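Teaching robots to tidy a spice shelf, one pair of hands at a time

Posted in Lab visits

I finally made it out to Terdale last month to see the group I keep going on about, the one that trains two-armed robots without putting a robot in the room. They have a new result, it's a good one, and I got to spend most of a December afternoon watching how the sausage gets made (and drinking their coffee, more on that further down).

Jars, a two-tier shelf and two hand-held grippers:
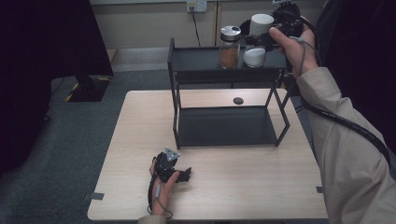
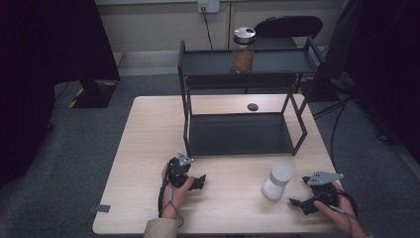
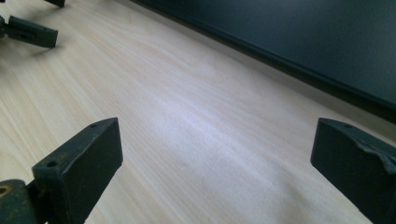
What they found

The short version: if you let people fumble a bit while they record, and you keep the fumbles, the robot gets better at the job. The group calls the method Rusen, and they've been working on it since the spring. I'd read the draft before I went and I still didn't quite believe it until Rosalía Vidal sat me down and played the robot runs back to back.

Some background for anyone who doesn't follow this stuff. A person straps a gripper to each hand and does a chore, in this case putting jars and containers on a shelf and taking them off again. The grippers log where they are and how far the jaws are open, cameras record what the hands are up to, and a model learns from all of it. Afterward the model runs on a pair of real arms carrying the same kind of jaws. Plenty of labs work this way now. It's cheap, it's quick, and you don't have to drive a robot arm through a joystick for hours, which I've tried and would not wish on anyone.

The usual habit is to clean the recordings up. You drop the takes where the person bumped something, or grabbed at a lid and missed, or stopped halfway to think. What's left is a neat pile of perfect runs. The trouble comes when the robot makes its first small mistake, say it closes its jaws a little too high on a jar. It has never seen anything like that in training, so it has no idea what to do next, and it either freezes or carries on as though it's holding something. I watched one of the cleaned-up models carry an invisible jar all the way across the table and set it down very gently. I felt bad for it!

Rusen keeps the messy takes and marks the part where things were going wrong. The model is told to learn from the recovery and to pay much less attention to the slip that came before it. So it picks up the re-grab, the little nudge, the moment where you back off and come in from another angle, and it doesn't pick up the habit of missing in the first place. At least that's the idea, and it mostly seems to work.

The numbers, such as they are

They trained two models, each on 2000 recordings. One got only clean takes. The other got 1000 clean takes and 1000 that had a fumble and a recovery in them. Same people, same table, same objects, same training time. Then both models were tested on the robot with 13 objects, and four of those had never been in any recording.

On the objects it knew, the mixed model finished more often, but the gap wasn't huge. Both were pretty good at a jar they'd practiced on. The gap opened up on the four new ones. There the clean model gave up or dropped things on most tries, and the mixed one would usually have a second go and get it. Bohdan Kostiuk, who built most of the test setup, asked me not to print the exact percentages until the reviewers have had their say, so I won't, but I saw the plots and the bars are nowhere near each other.

What I liked best was a chart of how many grabs each model needed. The mixed model doesn't grab better the first time. It's about the same, maybe a hair worse. It just doesn't fall apart afterward.

Why jars

I asked this straight away, because I'd pictured something grander. Rosalía said jars are annoying in a useful way. Clear glass is hard for cameras, and what's inside can change how the thing looks when you tip it. The lids come in different widths, so a grip that's fine on one is too tight or too loose on another. And a shelf with an upper level gives you something to bang into on the way up, which people do all the time and then correct without noticing.

That last bit matters more than I'd thought. They tried the same recipe earlier on flat sorting, just moving things from one side of a table to the other, and hardly got any difference between the two models. There wasn't enough to get wrong. As soon as the shelf came in, the recordings filled up with little corrections and the method had something to chew on.

I had a go, of course

You strap in, you pinch, the jaws pinch. My first ten minutes were terrible. Your fingers want to feel the jar and they can't, so you go by eye, and going by eye I kept arriving a bit short. I was also far too polite with the lids. Bohdan told me to stop apologizing to the furniture and just move like I would in my own kitchen, and that did help.

It's a strange feeling to be told your bad takes are the valuable ones. I did a round where I caught the edge of the shelf on the way up, backed off, and set the thing down crooked, and Rosalía was delighted with it. She asked for another one like that and I couldn't do it on purpose. That's a known headache for them, by the way. Staged fumbles don't help. They tried asking people to make mistakes deliberately, and the model trained on those came out slightly worse than the clean one. People acting clumsy do it slowly and in the same way every time, and then they recover too fast, as they already know what's coming.

So the only way to get real ones is to record a lot and let people get tired or distracted. They'll chat to you while you work. I thought this was friendliness (it is also friendliness).

What's still rough

Marking up the messy takes is slow. Right now a person has to watch each one and put down where the trouble starts and where it ends, and two people watching the same take don't always agree. Is it a fumble when you hesitate over a lid, or is that just being careful? They went back and forth on that one for weeks, Bohdan says, and ended up with a rule that if the jaws open again without letting go of anything, it counts. I can think of cases where that would be wrong and so can they.

They're testing a small helper model, called Melnychuk for now, to do a first pass on the marking. It spots missed grabs well. It's hopeless at bumps, where the hands barely change what they're doing, and someone still has to go through behind it.

The other open question is liquids. Everything in the tests so far was either dry or had its lid firmly on. A recovery that's fine with a closed jar is a disaster with an open one, and you don't want the robot learning that a second go is always free. Rosalía would like to give the model some sense of when to just stop and leave it. I'd like that too, for my own sake as well as the robot's.

And it's one kind of shelf, at one table, with a handful of people doing the recording. I did ask whether it would hold up in somebody's real cupboard, with the cinnamon behind the flour and a bag of rice slumped over everything. Rosalía laughed and said to ask her next year.

Where it goes next

The group has a second site starting up at Nosdale, with different tables and different people, and the plan is to run the same comparison there before adding anything new. If the gap on unfamiliar objects shows up again, they'll release the recordings, messy ones included, along with the marks. If it doesn't, Bohdan says they'll release them anyway and let other people work out why.

I've said I'll go and do another round of recording when Nosdale opens. My takes from this visit are in the pile for the next model, apart from one where I'd put the strap on wrong and the log came out as nonsense.

Oh, the coffee. It's very strong and they make it in a pot that takes forever. Bring your own milk if you're visiting, the fridge is on a different floor and you need a badge to get to it.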